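Öztürkmen Trust questions evidence behind hand gel dispensers in village halls

For release: June

The Öztürkmen Trust, which pays for small independent reviews of public health measures, is asking councils to hold off buying more hand gel dispensers until somebody can show what the last lot achieved.

Over the past winter 37 community buildings were fitted with the Witura dispenser under a scheme called Draratell. The scheme's own summary says the units "helped keep communities well". The Trust has read that summary twice and cannot find the part where this is shown.

The claim rests on a survey. Organisers sent out 1,011 forms and 800 came back, a decent return by any standard. But the forms asked people whether they felt safer. They did not ask whether anyone had been ill, and no buildings without dispensers were included to compare against.

"Feeling safer is pleasant, and I would not take it away from anyone," said Tülin Taşdemir, who led the review. "But the money was given to cut winter infections. If you want to say it did that, you have to count infections. They counted opinions."

The review also looked at how often the units were refilled. Records were kept at some sites and dropped at others by the second month. One log gives the same figure, 1,000 pumps, for every week it covers — a suspiciously tidy number.

The Trust does not say that hand cleaning is a waste of time. Washing with soap and water is cheap and well supported. Its doubts are about this scheme, and about a planned follow-on called Zerusa, which would put face covering stations beside the dispensers on much the same sort of evidence.

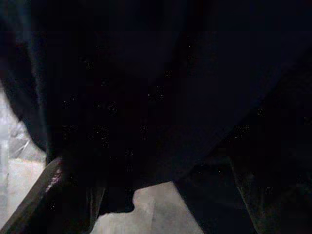
Black fabric with small pale flecks of lint or dust.

The Trust wants three things before Zerusa goes ahead: a comparison group, sickness records from the start, and a promise to publish the results even if they are dull. It has written to the scheme's organisers and had an acknowledgement, though no answer so far.

The full review is free on request from the Trust's press desk, which is open until 5pm.

ENDS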